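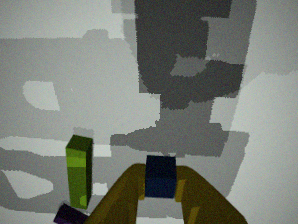

The Drolar open day is a yearly public demonstration of simulated robot handling held by the Ojala automation laboratory. Visitors watch a robot arm work with small colored pieces on a table in a rendered room. The event was started by Hertta Hämäläinen, an engineer who wanted local schools and small manufacturers to see how a handling task is set up before any hardware is bought. The first open day took place in May and drew 109 visitors. Later ones have been limited to 300.
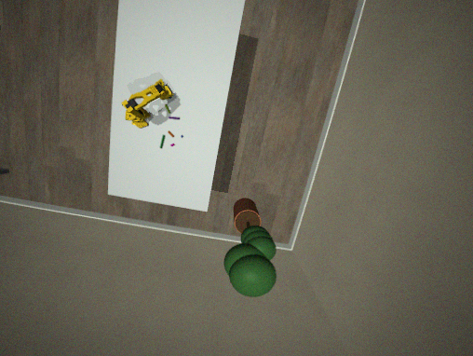 The demonstration runs on Sanda, a simulator written at the laboratory. Each session lasts 14 minutes and begins with the table layout being loaded. The layout is kept simple: a yellow arm near one side of a long white table, with six small pieces in different colors lying to one side of it. Most of the tabletop is left bare. Kalevi Hyvönen, who wrote the first version of the program, chose short sticks and blocks so that a missed grasp would be easy to follow from the back of the hall.
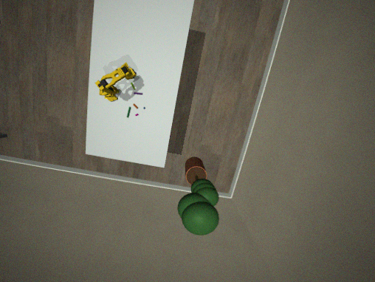 A session is led by an operator and a speaker. The operator picks a piece and starts the run, and the speaker explains how the arm plans its path. Failed attempts are shown along with the good ones. Visitors may ask for a run to be repeated with a different piece, and school groups can try the controls at a separate desk. Iida Manninen took over as speaker when the event moved to the Dernell building, where the hall has a larger screen.

Views from several points in the room can be called up during a run, including one close to the gripper. 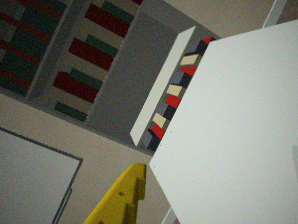 The simulated room, with the tabletop, a gripper finger and the bookshelf.

The recorded runs are kept by the laboratory and lent to teachers on request.

Sun 4 March, by Costel Perić

Contact | Copyright Ojala | Back to top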